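토스터 분해 없이 하는 청소와 굽기 단계 점검 방법

적용 대상: 팝업식 2구 토스터(가정용, 220V)
작성: Dindiseo 생활가전 정비 노트
최종 수정: 2019년 6월 6일

본 문서는 외장 나사를 풀지 않는 범위의 청소와 점검 절차를 다룬다. 히터선 교체, 전원 코드 교체, 솔레노이드 점검은 포함하지 않는다. 해당 작업은 별도 문서를 참조한다.

1. 준비물

- 폭 24mm 이하의 마른 평붓(나일론모)
- 극세사 천 2장
- 중성세제 희석액
- 부스러기를 받을 신문지 또는 쟁반
- 두께가 일정한 식빵 4장
- 초 단위 측정이 가능한 타이머

금속 젓가락, 포크, 드라이버는 투입구에 넣지 않는다. 석영관 또는 운모판에 감긴 히터선은 작은 충격에도 끊어진다. 압축 공기 캔은 부스러기를 레버 기구 쪽으로 밀어 넣으므로 권장하지 않는다.

2. 전원 차단과 냉각

플러그를 콘센트에서 뽑고 30분 이상 둔다. 레버가 올라간 상태인지 확인한다. 일부 기종은 전원이 없으면 레버가 하단에 고정되지 않으며, 이는 전자석 고정 방식의 정상 동작이다.

3. 부스러기 받침 청소

3.1 받침을 수평으로 당겨 뺀다. 기울이면 내용물이 본체 바닥 틈으로 떨어진다.
3.2 부스러기를 버리고 중성세제 희석액으로 닦는다. 눌어붙은 당분은 미지근한 물에 16분간 불린 뒤 닦는다. 철수세미는 쓰지 않는다.
3.3 완전히 건조한 뒤 장착한다. 물기가 남은 받침을 끼우면 가열 시 증기가 내부 단자에 닿는다.

4. 투입구 내부 청소

4.1 받침을 뺀 상태로 본체를 신문지 위에서 뒤집고 옆면을 손바닥으로 가볍게 두드린다.
4.2 본체를 바로 세우고 평붓으로 빵 가이드 철망의 바깥쪽만 위에서 아래로 쓸어내린다. 히터면에는 붓을 대지 않는다.
4.3 다시 뒤집어 남은 부스러기를 턴다. 부스러기가 더 나오지 않을 때까지 반복한다.

치즈나 버터가 흘러내린 흔적이 있으면 붓으로 긁지 않는다. 완전히 굳은 뒤 가이드 철망에 붙은 부분만 나무 꼬치로 떼어 낸다.

5. 외장 청소

극세사 천을 희석액에 적셔 꽉 짠 뒤 닦는다. 조작부 다이얼 둘레는 마른 천을 쓴다. 흰색 외장의 황변은 세제로 제거되지 않는다. 연마제를 쓰면 광택층이 벗겨지고 이후 오염이 더 빨리 생긴다.

6. 설치 위치

평평하고 열에 견디는 면에 놓는다. 벽과 측면은 10cm 이상 띄우고, 상부 수납장 바로 아래는 피한다. 커튼, 키친타월, 비닐 포장은 가까이 두지 않는다. 코드는 본체 밑으로 지나가지 않게 정리한다. 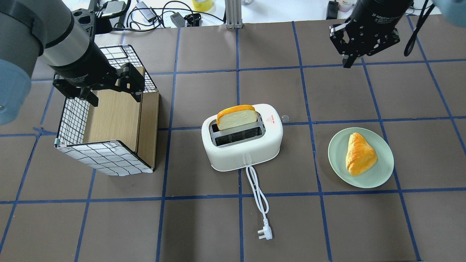
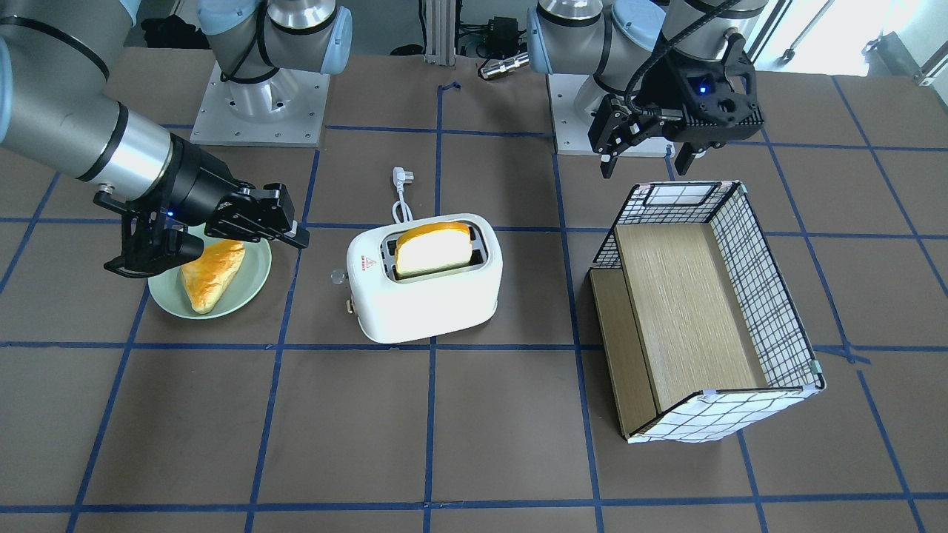

7. 굽기 단계 점검

다이얼의 숫자는 분 단위가 아닌 경우가 많다. 같은 숫자라도 제조사마다 가열 시간이 다르므로 청소 후 한 번 측정해 기록해 둔다.

7.1 빈 상태로 중간 단계에서 1회 가동한다. 남은 분진이 타는 냄새가 날 수 있으므로 환기한다. 연기가 계속 나면 플러그를 뽑고 4번 절차로 돌아간다.
7.2 5분 이상 식힌다.
7.3 식빵 2장을 넣고 중간 단계로 가동하면서 레버 고정부터 튀어오름까지의 시간을 잰다.
7.4 다시 5분 이상 식힌 뒤 나머지 2장으로 같은 측정을 반복한다.

측정 예(점검 기종: Nokix 2구형)
3단계: 134초
5단계: 247초

두 번의 측정값 차이가 10초 이내면 정상으로 본다. 연속 가동 시 두 번째 시간이 짧아지는 것은 바이메탈식 타이머의 특성이며 고장이 아니다.

8. 증상별 판단

한쪽 면만 구워짐: 해당 면의 히터 단선 가능성이 높다. 한 면 굽기 버튼(베이글 모드)이 눌려 있는지 먼저 확인한다.
레버가 고정되지 않음: 플러그 접속을 확인하고 받침과 투입구의 부스러기를 제거한다. 그래도 같으면 전자석 접점 불량을 의심한다.
빵이 끝까지 올라오지 않음: 가이드 철망의 휨을 눈으로 확인한다. 손으로 펴지 말고 수리를 의뢰한다.
차단기가 내려감: 즉시 사용을 중지한다. 재가동으로 확인하지 않는다.

9. 청소 주기

받침은 주 1회, 투입구 내부는 월 1회를 기준으로 한다. 건과일빵이나 설탕을 입힌 빵을 자주 굽는 경우 받침은 사용할 때마다 비운다.

측정 및 감수: Genowefa Michalski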